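Progress report — Korkstead tabletop materials set
For: Jolene Bright
Period: April

Quick one this month, sorry, the budget sheet is coming separately.

Where we are. Small-objects portion of the set is moving. 1426 items logged at the last count, up from 1060 at the end of the previous period. Most of the gain is from the plain items — balls, dishes, lids. The Camine trays are still on back order so nothing from that group yet.

Work surface. Settled on the white board for the tabletop. Big enough that it covers most of the wood, wipes down fast, and pale items still read OK against it if the light is even. We tried a gray cloth first and it bunched up constantly. Board stays for the rest of the grant unless you object.

Ball and dish. Off-white ball, small oval dish, one pair at a time on the board. Simple but it is the pairing we get asked for most, so it went first.
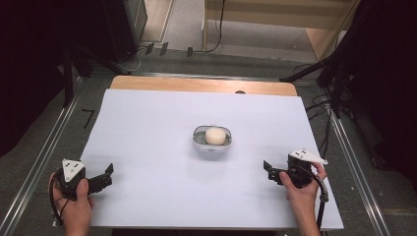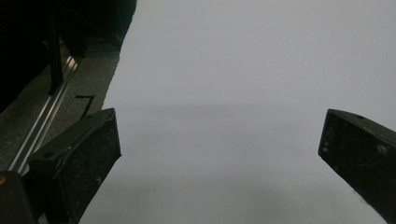 Pairings done so far: ball and dish, lid and jar, cup and saucer. Still to do are the spoons and anything with a handle. Kaneko sent a second box of dishes, two chipped in transit, they are replacing those at no cost. Have not unpacked the rest.

Problems. Pale on pale is slow to check. Cream items on white need a second look every time and that is eating up afternoons. Asked Jodel for a darker board on loan, no answer yet. Also the labels — the first 38 entries went in under the old naming and have to be redone by hand. Half a day, maybe a bit more. My fault, I didnt catch the change in the template.

Spending. On track overall. Over a little on shipping, under on supplies. Nothing moved between lines without asking you.

Next period
Finish spoons and handles
Relabel the old entries
Get the Camine trays in or find a substitue
Draft of the storage plan, two pages at most

Need from you: a yes or no on the darker board if Jodel wants a deposit. And the reporting form, the link in your last email goes to the old version.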